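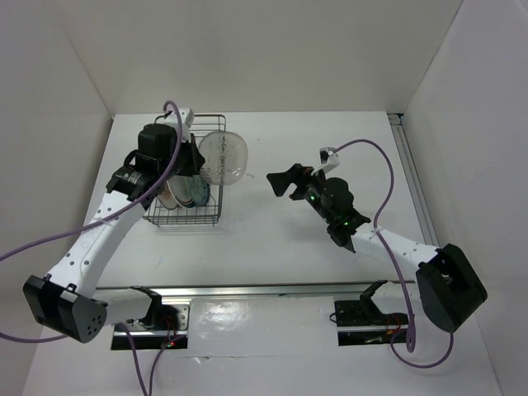
Parkden cell, dish rack task. Left gripper at the edge of the clear plate, right arm empty.

Parkden dish rack set: data card and fault notes
Maintained by Laurinda Vieira. Last edited 1st June.

Read the section on faults before you train on this. The first version of this card called the set "clean and ready to use" and that line has been removed.

What is in it

400 episodes of a two-arm cell handling plates at a wire dish rack. Each episode has one fixed view of the table, two wrist camera views, joint positions for both arms, gripper opening and commanded gripper force. Episodes were driven by hand by Amândio Barros and Idalina Figueiredo. The plates include patterned ones, a white one with a darker rim and a clear one with rounded corners. The clear one is the reason this card is as long as it is.

Every episode carries a label, success or fail, entered by the operator at the end. There is a second label, called reviewed, which I added later. Where the two disagree, use reviewed. Where reviewed is blank, I could not tell from the video, and I would rather leave it blank than guess.

Fault 1: slip on the clear plate

In 23 episodes the clear plate moved in the left gripper after the gripper reported a firm hold. Sometimes it turned a little and stayed put. In 8 of those it dropped, either back into the rack or onto the table. None broke. I don't find that comforting, because the next surface may not be a flat table inside an enclosure.

The gripper status said HOLD all the way through. That field comes from motor current and finger position. If the fingers stop closing before they meet each other, the controller decides it has something. It has no idea whether the something is sliding. We all knew this in principle and the field still ended up in the reward function, where it did exactly what you would expect.

The explanation passed around at first was that the clear plate is slippery. Maybe. I have not seen a measurement from anyone who said so. Jaime Seixas went back through the gripper logs and found that the commanded force on the left arm had been lowered in March, after a complaint about marks on a plate rim, and never raised again. The right arm kept the old value. So the two arms in this set do not grip alike, and the config file shipped with the first version says they do. The config has been corrected. The episodes can't be.

I can't say how much of the slip is force and how much is surface. We did not run the other plates at both settings. Anyone who quotes this card as proof of one or the other has read more into it than I put there.

Fault 2: the detector and the clear plate

The plate detector from Ekpo was run over the fixed view to produce the boxes in the annotations folder. It does well on the patterned plates. On the clear plate it often boxes whatever is visible through it, or a reflection, or nothing. In one stretch it put a confident box on the rack wires behind the plate and followed them faithfully while the plate went somewhere else.

Boxes for the clear plate should be treated as missing. They are still in the files so that people can see what the detector did. There is a flag, clear_plate_box, and the default loader now skips anything that has it set. Older copies of the loader do not, so check yours.

Fault 3: the unplanned stop

During a session run by Gonçalo Arruda the right arm stopped answering while the left was holding a plate over the rack. The left arm carried on. It was supposed to freeze as well. Gonçalo hit the stop button and both arms went dead, and the plate fell when the gripper lost power.

Two separate things are wrong there. The link between the arms, which should halt one when the other drops out, was a setting in the Drillov control software and the setting was off. The vendor manual describes it as on by default. Ours was off and I have no record of who changed it or whether anybody did. Second, cutting power opens the grip enough to drop a load. That is how this gripper behaves and the fix is procedural: keep hands away from under the gripper, whatever the status light says.

The first incident note blamed a loose cable on the right arm. The cable was reseated, the fault came back in the next session with the cable seated, and the note was not updated. It is now. Cause still open. The wrist cables on both arms have slack loops that move with the forearm and I would look there again, but I would also look at the controller log, where the dropouts are not lined up with any large movement.

What was changed

The arm link is checked at startup and the session will not begin with it off.
Left and right force settings are written into every episode header.
A commanded stop now holds the grip for 30 seconds before release. This does nothing for a power cut.
HOLD has been renamed fingers_stalled in the new schema.

What was not changed

There is no slip sensing. A proposal came from the Stusdale group to estimate slip from the wrist cameras. Their demo used a patterned plate. I have asked twice for one with the clear plate.

Suggested use

Fine for studying reach and approach to the rack, and for grasp failure work if you use the reviewed label. Poor for learning grip force. Do not use it to back a claim that a policy handles transparent objects safely, including when your numbers look good. The success label as entered counts several slips as successes, and a policy that scores well on it may have learned to stall its fingers near a plate.

The fail episodes were left out of an early download at someone's request. They are back in. If your copy has no fail episodes, delete it and fetch the current one.

Known gaps

Lighting was not varied. Wet plates were not tried. Right arm grasps are far fewer than left. The reviewed label was made by one person, me, and Idalina disagreed on several of them. Her notes are in the folder called second_opinion and you should read them before assuming I was right.

Corrections to Laurinda, with the episode ID and the time in the clip.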